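What Is a Link Party? (A Quick One for Kids)

Ever heard a grownup say they're "going to a link party" and then they just sit there at the computer? No cake. No balloons. What gives?

OK so here's how it works.

First, what's a blog?
A blog is a website where somebody writes posts. Crafts, recipes, how to fix up an old chair, that kind of thing. Each post has its own address, called a link. Click the link, you land on the post.

So what's the party part?
One blogger is the host. She puts up a page and says come on in, leave your link! Other bloggers add theirs. Usually there's a little picture and a title for each one. By the end of the day you might see 80 of them in rows, like a big wall of tiny posters.

Say you made a paper garland and wrote about it. You'd add your link to the wall. Somebody who likes garlands clicks it. Now they're reading YOUR blog. Neat, right?

What's a pin?
A pin is a picture saved to a board on the computer. Think of a corkboard in your classroom, but it never runs out of room. Click the picture and it takes you back to where it came from. People make boards for everything. Birthday ideas. Bunk beds. Things to do with egg cartons (so many egg cartons).

Who picks the favorites?
The host, most of the time. At the Dremmont Monday party there are two hosts and they each choose three, so that's 6 favorites a week. If you get picked, they show your project at the top of the next party. You might get a button too. Not the kind on your shirt -- a small badge you put on the side of your blog.

Are there rules?
Yep. Most parties have them. The Naylor Craft Hop has these:

1. Only link things you made yourself. No copying.
2. Two links each, tops. Leave room for everybody.
3. Visit the person ahead of you and say something nice. A real comment, not just "cool."
4. No selling stuff.

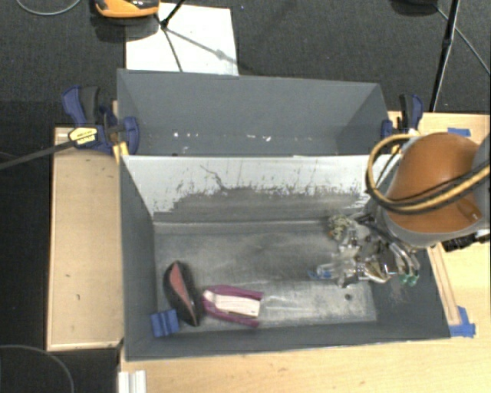
5. Say thank you to the host. She did alot of work.

Can kids join?
Mostly you need to be a grownup to sign up for these sites. At Naylor it's 16 and up. But you can have a party at school! No computer needed.

Try it
Everybody draws one thing they made on an index card. Put a title at the top. On the back, write how you made it. Tape all the cards to the wall, picture side out. Walk around, flip up the ones you like, leave a sticky note with a nice comment. That's a link party -- the flip is the click.

Words to know
Host: the person who runs the party.
Link: the adress of a page.
Board: a bunch of pins in one place.
Feature: when your project gets picked and shown off.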